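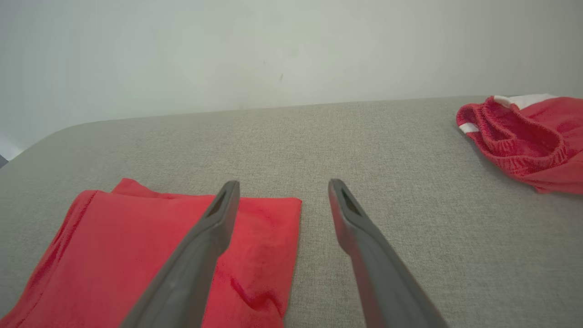 How many ballot boxes can one Katavent counting unit register at a polling station?
Each unit registers up to 20 boxes, and the limit applies per station.

Home | Guides | Set-up | Downloads | Support

4.2 Setting up the unit before polls open

1. Place the unit on a level table within reach of a mains socket. Leave the lid closed.
2. Connect the power lead, then the printer lead. Wait for the green light.
3. Enter the six-digit station code from the presiding officer's sheet.
4. Load the candidate list for the ward. Check the spelling and order of names against the printed ballot paper.
5. Select Zero Report and print two copies. Every candidate total must read 0.
6. Sign both copies. One goes in the Weidemann envelope, the other on the station wall.

Note: The paper tray holds 650 ballots. In primaries with more than one party list, empty the tray between lists.

Caution: Do not switch the unit off after the zero report has been printed. A restart clears the station code and steps 3 to 6 must be repeated.

Note: If error 58 shows at step 4, the list belongs to another ward - Enen and Mondesetti lists have similar file names. Remove the card and load the correct one.

Continue to 4.3, Registering ballot boxes.

3 comments | 6 shares
Contact | Copyright Katavent | Back to top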